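Hondeck Pep Talks

README, second attempt. The first one was longer and had a mission statement in it.

What you get

A single file, talks.csv, with 352 short pieces of advice written by business coaches for the people who pay them. Most are newsletter openings. A few are the bit at the end of a webinar where everyone is asked to type YES in the chat. Each row has an id, the text, a topic and a tone score.

Topics are pricing, confidence, niche, burnout and "other." Other is the biggest. I tried to split it up and ended up with a topic called "morning routines (candles)," so I put it back.

Tone scores

Tone runs from 1 to 10, where 1 is a tax form and 10 is someone shouting about abundance in a parking lot. Two readers scored every row separately. When they were within 2 points of each other we took the lower number. When they weren't, they argued, and the result of the argument went in the notes column. Some of those notes are better reading than the advice.

Please don't treat tone as quality. There is a 9 in there about raising your rates that I followed on a Monday and have no complaints about.
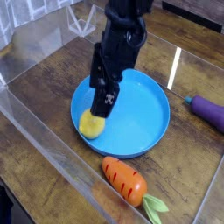

Black gripper over the blue plate, yellow ball at the rim.

Where the text came from

Coaches sent it in through the Hedegaard mailing list, and each of them agreed to have it shared. Names, prices, discount codes and anything that sounded like a client's divorce came out before scoring. If a row says [PROGRAM], there used to be a program there, usually with the word "Freedom" in it.

Trulano rows (ids starting with T) came in as audio and were typed up by hand. We left the ums out and kept the long pauses, marked with a slash. One coach pauses a lot.

Known problems

27 rows are near copies of each other. They came from different people, all of whom seem to have taken the same course. I left them in and flagged them in the dup column.

"Niche" is spelled three ways. Dates are missing from anything that came through Lident, whose export tool drops them without a word.

About half the rows mention a free gift. The gifts are not included.

Using it

Fine for teaching, for tone sorting and for seeing how your own newsletter measures up. Please don't use it to write more newsletters. I can't stop you, and my inbox suggests somebody got there first.

Changes

April: fixed the commas. Removed a row that was a lunch order, scored 6.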